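What the Cell Costs You After the Demo
Armindo Pacheco
Thursday, February 9, 2023
7 comments

Speaker notes. Talk for the Kutirville maintenance evening. Slow down on the cable part, I rushed it in November and got the same question four times afterward.

Start without the slides. Ask who in the room has bought a machine on the strength of a video. Wait. Some hands will go up, mine included.

What I want to talk about is one two-arm bench cell, the one we call Sequeira, and what it takes to keep it fit to run on a Tuesday morning with nobody important watching. I look after it. I didn't pick it, I didn't write the software, and I don't get a vote on what it's asked to do. I get the wrenches.

The sales line from Stament was that the cell "maintains itself between sessions." I have looked for the part of the machine that does this. Pause here if they laugh, move on if they don't.

First thing: the frame. People assume aluminum extrusion is a building. It's a pile of bolts that agree with each other for a while. Two arms, mounted on opposite sides, starting and stopping all day, and every stop goes into the rail. I put a paint stripe across each mounting bolt and onto the rail next to it. If the stripe doesn't line up, the bolt has moved. I check the stripes before power goes on. Tratent, who did the install, told me this was overkill. Their own fitter came back in November to retighten the right-hand base, and I noticed he used my stripes.

Second thing: squareness. If one base shifts a hair, the other arm doesn't know. Each arm still believes its own numbers. You find out when they meet over the middle of the table and one is a little high. So after any retightening, both arms go to the same taught point above the tabletop, one at a time, and I measure the gap with a feeler gauge. If the two readings differ, I do not "adjust it in software." I have heard that phrase a lot. It means the bolt is still loose and now there's a number hiding it.

(Next slide. Leave it up while you talk about grippers.)

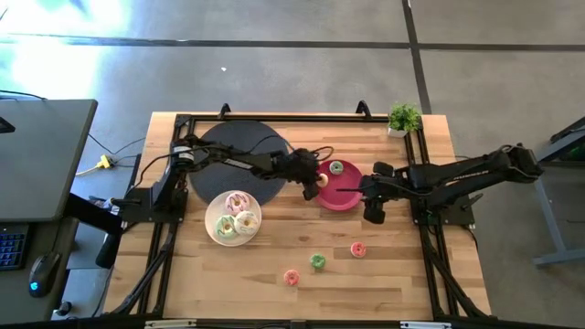
Sequeira on the donut job: left gripper holding one at the rim of the red-pink plate, right gripper across from it.

It's a friendly sort of job and the visitors love it. I'm less impressed. A donut is light and forgiving, and a gripper that's out of true will get away with it for weeks. Give the same gripper a machined pin and you'd know by lunch. So an easy job tells you very little about the condition of the machine, and I'd ask you to remember that when someone shows you one.

Grippers, then. I check three things. Do the fingers close parallel, tested on a strip of paper at the tip and again at the root. Do the finger screws hold, by hand, no power. Is there any crud on the gripping faces. Wipe them with a dry cloth first, then a damp one, then dry again. Don't spray anything at the fingers. I have seen cleaner run up into the joint behind them and it took me an afternoon to get it out.

Cables. SLOW DOWN. The cables loop along the links on purpose. They need slack at each joint, and the amount of slack is set with the arm stretched out, never parked. Everybody sets it parked, where it looks tidy. Then the arm reaches and the connector takes the pull. We had 7 unexplained stops on the left arm in one stretch, and I was sent a very long log file and a theory about electrical noise. I moved one tie. The stops went away. I can't prove the noise theory was wrong, I just haven't needed it again.

On floor cables: route them where feet don't go. If you can't, cover them. I don't know why I still have to say this at talks, but I do.

Service interval. The manual we were given says 3000 hours between inspections. I asked what that was based on, and the answer was another page of the manual. Hours don't tell you much on a bench like this, where the arms may sit holding a pose for a long time or jerk back and forth all day. I do a short check before each session and a proper one every 2 weeks, bolts and squareness and cables, with the readings written in a paper notebook. If a reading drifts in the same direction twice, I stop and look for the cause.

Clearing up. The tabletop gets emptied and wiped at the end of the day, and anything that belongs to the job goes in its own tub. A crumb under a plate tilts the plate. I once spent an hour on a height error that was a crumb.

Money slide, keep it short. None of the above was in the quote. Ask your supplier who does the bolts, how often, and what it costs when they send somebody. Then ask for the name of a customer who has had the same cell for over a year, and call that customer yourself.

If there's time: show the notebook, pass it round, get it BACK.

Questions. Somebody will ask whether I'd buy it again. I'd want to see the quote with my hours on it first - so far no one has offered to write that one.

Contact: Armindo Pacheco, through the Kutirville evening desk
© 2023 Armindo Pacheco. Notes may be copied for in-house use.
Back to top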